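Trelen Burutik 진공 증착용 금속 코터

제품 개요
Burutik은 주사전자현미경 및 주사탐침현미경 관찰에 앞서 시료 표면에 전도성 박막을 형성하는 탁상형 스퍼터 코터입니다. 비전도성 고분자, 세라믹, 건조 생체 시료의 전처리와 전기화학 측정용 박막 전극의 제작에 사용할 수 있습니다. 금, 백금, 금-팔라듐 타깃을 지원하며, 타깃 교체 시 별도의 공구가 필요하지 않습니다.

주요 사양
모델명: Burutik
제조사: Trelen
본체 중량: 17 kg
운전 소음: 56 dB
공정 가스: 아르곤(고순도)
시료대: Indus 회전식 시료대(기본 포함)
제어 소프트웨어: Ccori
진공 펌프: 별도 구매

시료대
Indus 시료대는 증착 중 회전과 기울임을 동시에 수행하여 요철이 큰 시료에서도 측면까지 피막을 형성합니다. 높이 조절은 수동이며, 조절 후에는 반드시 고정 나사를 잠가 주십시오. 웨이퍼 조각을 장착할 때에는 전용 클립을 사용하고, 탄소 테이프를 사용한 경우 잔여 접착제를 이소프로필알코올로 제거하여 주시기 바랍니다.

제어 및 기록
Ccori는 방전 전류, 챔버 압력, 누적 막두께를 실시간으로 표시하고 공정 기록을 CSV 형식으로 저장합니다. 막두께는 수정 진동자 센서로 측정되며, 타깃을 변경한 경우 재질 항목을 다시 지정하여야 합니다. 재질이 잘못 지정된 상태에서 얻은 기록은 사후 보정이 제한됩니다.

가격(부가가치세 별도)
기본형: 1,965만 원
막두께 측정 및 자동 종료 기능 포함형: 2,699만 원
교육기관 및 공공 연구기관에는 별도 견적을 제공합니다. 견적 요청 시 사용할 타깃 재질과 보유 펌프의 배기 속도를 함께 기재하여 주십시오.

설치 조건
장비는 수평이 유지되는 견고한 실험대에 설치하여야 하며, 배기구는 실험실 배기 설비에 연결하여야 합니다. 접지되지 않은 콘센트의 사용은 허용되지 않습니다. 펌프 오일은 제조사가 지정한 제품을 사용하고, 변색이 확인되면 즉시 교체하십시오.

보증 및 유지보수
본체의 무상 보증은 설치 확인서에 기재된 일자부터 적용됩니다. 타깃, 오링, 관찰창 유리 등 소모품은 보증 대상에서 제외됩니다. 정기 점검은 매년 4월에 접수합니다.

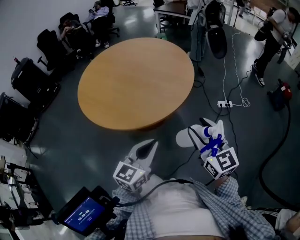

설치 당일에는 타깃 장착, 챔버 세정, 누설 점검을 포함한 사용자 교육을 제공합니다. 교육 참가자는 실험복과 니트릴 장갑을 준비하여 주십시오. 사진에서처럼 흰 티셔츠 위에 체크무늬 셔츠의 앞을 열어 입은 차림으로는 챔버 개방 실습에 참여할 수 없으며, 실험복을 착용하고 단추를 모두 잠근 후 입실하여야 합니다. 교육 일정의 변경은 Trelen 고객지원 창구에서 접수합니다.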